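In defense of the tray

When we moved out of the old flat in Nendau I sold, gave away or carried to the curb nearly everything that had a lid. Boxes with lids, baskets with lids, a trunk that took two people to shift and had not been opened in years. I kept the trays. My family thought this was backwards, and I have been arguing my side of it ever since, so I may as well argue it properly.

A lidded box is a place where things go to be forgotten. I say this with affection, having forgotten a great deal in my time. You put the mittens in, you put the lid on, and by June you have bought more mittens. A tray with low sides can't keep a secret like that. Whatever is in it, you see it every time you walk past with your coffee, and sooner or later you either use the thing or find it a better home.

I am especially fond of the slatted sort, the kind with thin strips of pale wood and gaps between them. There is a shop called El Fassi, near the station in Brorarmont, that used to sell them, and I paid 94 for my first one and felt foolish all the way home. It has since held onions, bills, baby socks, seed packets and one very patient cat. People tell me the gaps let small things fall through, and yes, they do - I have lost buttons that way. But the gaps also let you see in from the side, and they keep the thing light enough to lift with one hand while the other holds a child.

Then there is the matter of where it lives. I believe in the round table for this, and a white one if you can get it. A square table invites piles, because a pile likes a corner to lean on. On a round one a tray sits a bit crooked whatever you do, and you stop fussing about lining it up. Soft things are the real test, I find. Socks, cloths, little stuffed animals with no proper shape - they slump in a drawer and vanish to the back, and in a shallow tray they just sit there until somebody deals with them.

I don't expect to convert the whole of Nivdale. My own sister-in-law still stacks her boxes to the ceiling, labeled, and seems perfectly happy.
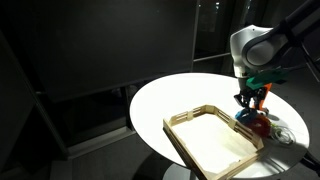 El Fassi stopped carrying the slatted ones, but I'd still take a box over a tray any day, for the simple reason that I have to dust whatever doesn't have a lid on it.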